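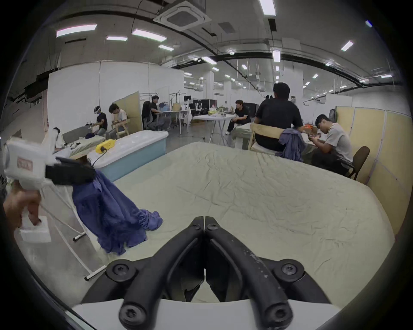 シーツの上の布を挟む作業、手持ちグリッパ使用

4月。家事の自動化がどこまで来たか、Clandexの資料を読み返しながら考えていた。資料では衣類整理が「実用段階」に分類されている。分類の根拠は、平らに置いたタオルを二つ折りにする試験だけである。タオルは四隅が見え、表裏の区別も要らない。これを衣類整理と呼ぶのは範囲が広すぎる。

布の難しさは把持力より状態推定にある。剛体なら位置と姿勢の六変数で足りるが、布は折れ目ごとに自由度が増え、隠れた部分は画像から読めない。持ち上げれば形が変わり、直前の推定は使えなくなる。二本指の場合、一点でつまむと残りは重力任せになるので、二点目をどこに取るかで結果がほぼ決まる。しわのあるシーツの上では背景側にも折れ目があり、輪郭の抽出も甘くなる。

Nunanoの手順書はシャツ一枚を11工程に分けている。机上の見積もりでは一枚あたり約122秒。人の手なら30秒で終わる。秒数の差はさほど気にしていない。夜間に動かしておけば済む。問題は失敗したときの復帰で、袖を一本つかみ損ねた時点から先の記述が手順書にない。
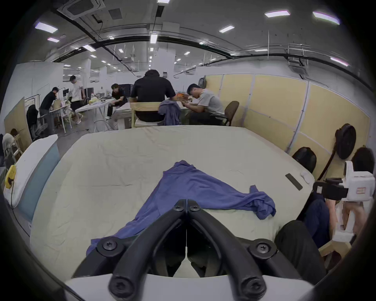 長袖は特に条件が悪い。袖が胴の下に入ると、見えている布がどちらの袖か、あるいは裾なのか、判別の手がかりが乏しい。人は少し引いてみて、動いた場所から構造を知る。この「引いて確かめる」動作を独立した工程として書いている手順書は、手元ではErdemのものだけだった。ただし引く量の指定がなく、そのままでは使えない。

Clurkeoの見積書も読んだ。対象は店舗のバックヤードで、返品された衣類を50点単位で畳む用途。品種が揃っていて照明も固定なら、家庭より先に成立すると思う。家庭は寝具の上、床、椅子の背と、置かれる場所から毎回違う。

現時点の判定。搬送は可。タオル類は条件付きで可。長袖シャツは不可。靴下の対合わせは保留。判定表には復帰工程の列を足し、失敗の種類を「つかみ損ね」「二枚づかみ」「裏返り」に分けて書き直す。裏返りの検出方法は未定のまま。午前1時、ここまで。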